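2 min read

4.2 Teaching a move by remote control

1. Put the fabric cover on the hand. Leave the fingertips bare.
2. Start the Plukden controller and wait 45 seconds.
3. Lower the hand slowly, fingers down.
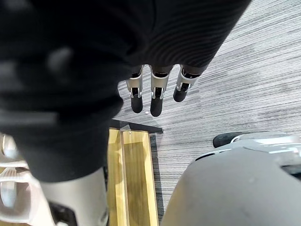
Fig. 29. Fingers pointing down, wrist view.

CAUTION: Keep the fingers clear of the robot's legs.

4. Move the hand toward the wooden surface. Stop before contact.
5. Press RECORD with the hand open.

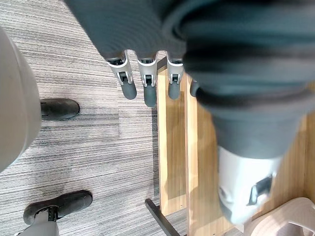 Fig. 30. Open hand at the edge of the wood.

NOTE: If code 383 shows, release the controls and repeat step 3.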